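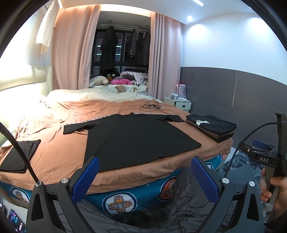

Foro Orden en casa > Ropa y armarios > Doblar camisetas encima de la cama: vuestros métodos

rhegarty_bcn
Buenas a todos. Abro hilo porque llevo una semana enganchadísimo a doblar camisetas y necesito contárselo a alguien que no sea mi pareja, que ya me mira raro. Extiendo cada una plana sobre la cama, cuello hacia el fondo y bajo hacia mí, estiro bien las mangas y doblo en vertical hasta que queda un rectángulo que se aguanta de pie. ¡Me caben el doble en el cajón! Tengo casi toda la ropa negra, así que antes no encontraba nada y ahora las localizo por el estampado. ¿Cómo lo hacéis vosotros? ¿Cama, mesa, tabla de planchar?
Rónán Hegarty

lavanda_y_lejia
¡Bienvenido al club! Yo siempre en la cama, por altura y por sitio. Eso sí, la sábana bajera bien tirante, porque si hay arrugas debajo la camiseta se mueve y el pliegue sale torcido. Yo antes de empezar echo el edredón hacia el cabecero y paso la mano por la bajera dos veces. Con eso basta.

Testamach
Discrepo. La cama es blanda y no marca el doblez. Mesa del comedor, superficie dura, y la camiseta queda como de tienda. En la cama solo doblo calcetines.

rhegarty_bcn
Pero en la mesa tengo que hacerlo de una en una y apilar en una silla. En la cama me van quedando los montones en las esquinas y veo todo de golpe — eso para mí no tiene precio.

malsha_m
Me meto porque este tema me encanta. Trabajé tres años en una tienda de ropa y doblábamos encima de lo que hubiera. Lo que cambia el resultado es el orden de los pasos:
1. Boca abajo si lleva dibujo delante, para que el dibujo acabe arriba.
2. Un lateral hacia el centro, y la manga de vuelta hacia fuera.
3. El otro lateral igual.
4. El bajo hasta casi el cuello, dejando dos dedos.
5. Otra vez por la mitad, o en tres si el cajón es bajito.
Con manga corta son cinco segundos por prenda cuando le coges el truco. ¡Y engancha muchísimo!
Malsha Matubbar

çınar
Una duda sobre el paso 1. Si la pongo boca abajo, las costuras de los hombros me quedan raras al final. ¿Os pasa?

malsha_m
Pasa si el lateral entra demasiado. Toma como referencia la mitad del hombro y dobla recto desde ahí. Si la camiseta es oversize, entra un poco más.

Testamach
A mí los montones en horizontal me parecen mejor que el doblado vertical. En vertical, en cuanto sacas tres se caen las demás.

lavanda_y_lejia
Para eso están los separadores. Yo tengo unos Bendska de tela y van de maravilla. En el cajón de 96 cm he puesto 2 y se aguanta todo aunque esté medio vacío.

Testamach
O sea, que hay que comprar cosas para que el método funcione. Mi pila no necesita nada.

lavanda_y_lejia
Vale una caja de zapatos, hombre.

naneo
Yo vengo del caos total. En septiembre, con el cambio de armario, saqué todas las camisetas y eran 183 entre las mías y las de mis hijos. ¡183! Me quedé las que nos ponemos y doné dos bolsas enormes. Desde entonces doblo cada noche lo que sale del tendedero, a eso de las 22:00, con la radio puesta, y es mi rato favorito del día. Consejo: la cama despejada ANTES. Si hay cables, cargadores y libros por ahí, acabas doblando en un rincón y te cansas enseguida.

rhegarty_bcn
Jajaja, lo del cargador me ha dolido. El mío vive en la cama.

çınar
¿Y las negras no se os llenan de pelusa de la sábana? Yo tengo gato y una funda de franela, y es un drama.

malsha_m
Con franela sí, fatal. Con algodón liso mucho menos. Y dóblalas del revés si las vas a guardar una temporada, que la pelusa se queda por dentro. Para las de diario yo ni me molesto, rodillo y a la calle.

Testamach
Del revés el estampado dura más también. En eso estamos de acuerdo.

lavanda_y_lejia
¡Apuntad la hora, Testamach ha dicho que sí a algo!

rhegarty_bcn
Probado el método de Malsha esta tarde con 14 camisetas. Las primeras, un churro, sobre todo las de cuello ancho. Las últimas, preciosas — rectángulos iguales y de pie sin apoyo. El paso de dejar dos dedos antes del cuello era justo lo que me faltaba. ¿Alguien tiene truco para las sudaderas con capucha? Me ocupan medio cajón.

naneo
Capucha doblada hacia dentro, mangas cruzadas a la espalda y luego enrollas desde abajo. Lo metes todo en la propia capucha y queda una pelota. No es bonito pero ocupa poquísimo.

Testamach
Las sudaderas se cuelgan.

malsha_m
Abro hilo aparte para las sudaderas, que esto va para largo.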